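Chapter 6
When the Camera Rides Along: Perception at Close Range

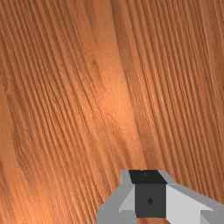
In the last chapter we let the camera stand still. It hung over the workspace on its post, it saw the table and the arm together, and once we had worked out where it was, we could more or less forget about it. Many good systems are built that way, and if yours is one of them, you may be tempted to skip ahead. I hope you'll stay with me anyway, for the ideas in the next few sections will come back when we get to planning in Chapter 8.

Now we are going to move the camera onto the wrist. It sounds like a small change – a different bracket, a longer cable – and in the simulator it is one line in a settings file. For the software, though, nearly everything shifts. Each picture now has to be matched with the position of the arm at the moment it was taken. A late time stamp, which used to be a nuisance, becomes an error in where the robot believes the world to be. And as the wrist comes down toward a surface, the view fills up with that surface and very little else, so the landmarks your program was leaning on may slip out of sight just when you want them most.

I learned this the slow way. My colleague Thulani Ndlovu and I spent most of one June on a tracker for the Pridcombe test bench, and we were terribly proud of it. It followed small patches of wood grain from one picture to the next and worked out the motion of the wrist from them. On one long run it found 1372 matched points, and we took that big number as a sign of health. It was nothing of the kind! Wood grain repeats itself. A thin dark line looks very much like the thin dark line beside it, and our tracker was cheerfully hopping from one to the next, reporting a sideways slide that had never happened. Themba Du Plessis, who was looking after the controller, wondered why the arm kept correcting for it.

We will meet that problem again in Section 6.3, where it goes by its proper name, the aperture problem, and we will work through two ways of living with it. Before then there is some groundwork to do. Section 6.1 sets up the chain of frames from the base of the arm to the wrist and on to the lens. Section 6.2 deals with masking, or how to tell the tracker which pixels belong to the gripper so that it doesn't treat them as part of the world.

You will need the Ivach simulator and the Clarkard practice set, which holds 3279 rendered pictures with the wrist position stored beside each one. Set aside the last 900 for testing, and please don't peek at them until Exercise 11.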